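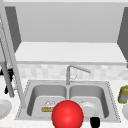
Brushed gooseneck faucet under a wall cabinet (rendering).

Ratar Under-Sink Water Filter, Two-Stage
Reviewed for the Dafis catalog by Rhodri Bevan

We sell this filter, so read what follows with that in mind. We also sell the two cheaper ones it competes with, and for a good many kitchens we would sooner you bought one of those, or nothing.

The Ratar is a plain two-stage unit that hangs on the inside wall of your sink base and connects to the cold line. Water goes through a sediment cartridge, then a carbon block, then up to the faucet you already have. There is no tank, no pump, no light and no app. It does one job, and the job is smaller than the box would like you to believe.

What the box says

The front panel promises "pure, living water for the whole family." We asked Ratar what living water was and got a brochure back. The brochure has a waterfall on it. We have left the phrase out of our listing.

The back panel is better. It says the carbon block reduces chlorine taste and odor, and that the sediment stage catches rust and grit. We have no quarrel with either. Carbon has been doing this for a very long time and there is no secret to it. If your tap water smells like a swimming pool, a carbon block will probably help, and you will notice the first time you fill a glass.

What it won't do

It won't soften your water. We get this question more than any other, usually from people with white crust on the kettle. Hardness is dissolved minerals, and they pass straight through both cartridges. You need a softener for that, or a bottle of vinegar and some patience.

It won't remove nitrate, salt or fluoride to any degree worth mentioning.

It won't make unsafe water safe. If you are on a private well and haven't had it tested, spend your money on the test first. We have turned down orders over this and will do it again. The printed manual says the unit is for water "of known quality," in small type on the last page, and we think that line belongs on the front.

Lead is where we get asked to say more than we can. Ratar sells a separate block it describes as lead-reducing. The standard block in this kit carries no such claim. If lead is your worry, don't buy this kit and hope. Look for a filter with a current certification for lead, by model number, and look the number up yourself on the certifier's own list. A logo on a carton can mean the product was tested, or that one part of it was, or that somebody paid for the plastic to be tested and skipped the filter.

Cartridge life

Ratar rates the carbon block at 1,000 gallons and the sediment cartridge at 2,000. Those are maker's figures for clean city water at a modest flow, and your water has not read the specification. In an older building with iron pipe, the sediment stage may clog long before that. You will know, as the stream at the faucet gets thin.

The carbon block is trickier. It gives no warning. It keeps letting water through at full speed after it has stopped doing anything useful, and many people go on drinking happily through a dead one for years. Write the date on the housing with a marker. The kit comes with a reminder sticker, but the glue is poor and ours ended up on the floor of the cabinet.

Cost

The kit is $96. That's a fair price for two housings, a bracket, a head with a shutoff valve and the first pair of cartridges. Where Ratar makes its money is on the replacements, and you should look up that price before you order the kit. The housings take standard ten-inch cartridges – the manual says to use only genuine Ratar parts, but we have run others in the same housing with no leaks. Your warranty may be another matter. We asked twice whether a different cartridge voids it and have two different answers in writing.

The Skomance single-stage costs less and uses the same size of cartridge. If your water is already clear and you only dislike the taste, we can't give you a good reason to pay for the second housing. The Muvville pitcher is cheaper still, and for one person in a rented apartment it makes more sense than drilling into the landlord's cabinet.

Fitting it

You need a free patch of wall inside the sink base, with enough room under the housings to drop them for a cartridge change. Measure before ordering. A garbage disposal on one side and a pull-out trash can on the other leave very little space, and this is the usual reason for returns.

Turn off the cold supply and open the faucet to let the pressure out. Screw the bracket into solid wood. Connect the inlet hose to the shutoff valve and the outlet hose to the cold side of the faucet. Hand tight, then a quarter turn with the wrench. Most of the leaks we hear about come from people who gave it a full turn and cracked the collar.

Run the water for ten minutes before drinking any. It will come out gray at first with carbon dust. Check the joints that evening and again the next morning with a dry paper towel.

The box calls this a "5-minute install." It took me most of an hour, and I have done it before.

Since the filter sits on the whole cold line, every bit of cold water you use at that sink goes through it, including what you use to rinse a muddy boot. A separate drinking tap would save cartridges, but there isn't one in the kit and most counters don't have a spare hole.

Flow

Ratar claims no loss of pressure. We don't believe it, and neither will you after filling a stock pot. The drop is small with new cartridges and gets worse with age. If your pressure is weak to begin with, skip this one.

Specifications

Stages: two (sediment, carbon block)
Cartridge size: standard ten-inch
Rated life: sediment 2,000 gallons, carbon 1,000 gallons (maker's figures)
Water: cold only
Hoses: two, 600 mm each, braided
In the box: head with bracket, two housings, two cartridges, housing wrench, four screws, manual
Not in the box: adapters for older valves, thread tape
Price: $96

Returns

Unused kits can come back within 30 days in the original carton. Once a cartridge has been wet we can't resell it, so we refund the hardware and keep back the price of the pair. The next shipment is due in April, and orders placed before then will wait for it.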